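Operator, Two-Arm Garment Handling Cell (fixed term, 7 months)

Lundico, Iston site
Posted February 17, 2020

Lundico builds and leases two-arm workcells for handling clothing and household textiles. The Pitora cell is offered to laundries and returns centers as a complete unit: enclosure, rail, two arms with grippers, and software. We are hiring one operator to run garments through the cell and record the results.

Duties
Load mixed garments from the basket and start each run. Log every grasp as held, slipped or missed. Reset the work surface between runs. Check gripper fingers and cable conduits at the start of each shift and report wear. The target is 380 logged grasps per week. The current test set is 229 garments; it will grow to about 800 during the contract.

Requirements
Steady attention to repetitive work. Basic spreadsheet skills. Ability to stand for most of a shift. Experience in a laundry, a sewing shop or a test lab is useful. Programming is not required. Training on the emergency stop and lockout procedure is given before the first run.

Reporting
The operator reports to Sandrine Delaunay, test lead. Garment lists are supplied by Hervieu, our textile sorting partner.

To apply, send a resume and a short note on relevant work to the test lead at the Iston site. Applications close at the end of February. 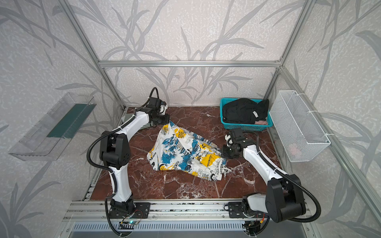
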